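Open day at Stunwood: can it do the dishes yet?

23 May 2024

I've been grumbling about unloading the dishwasher for most of my adult life, so when Dzifa Laryea told me Stunwood was opening its lab for an afternoon I signed up the same night. It was a 40 minute drive and I got lost in the parking lot (the signs all point to the loading dock!).

Our guide was Ekua Agbenyega, who works on the kitchen project, Lurkeo. Most of the kitchen work happens in simulation first, she told us, and I'll admit I was a bit let down until she put it up on the big screen. It's a rendered counter in brown marble with a Franka Emika arm over it, and the chore was a white cup at the back, past the frying pan and a big square basin.

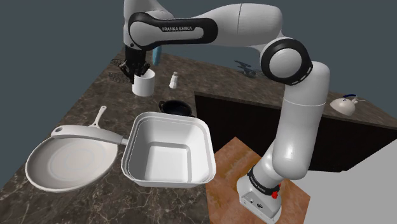

What went well, what didn't

They had run the cup job 2000 times before we came, and 1386 of those counted as a success. I thought that sounded great. Then Dzifa leaned over and asked if I'd keep a roommate who dropped every third mug, and well, no.

Ekua said cups are the friendly ones. Pans are harder for them, with the weight way off to one side, and wet glass is something they haven't even started on. Kwesi Kwofie, from the shop-floor side, was happier with his results, but he gets to work with the same box all day long.

So I'm still unloading my own dishwasher for now. They're doing another open day in July and I've already put my name down – the coffee was good too, and there's more parking around the back.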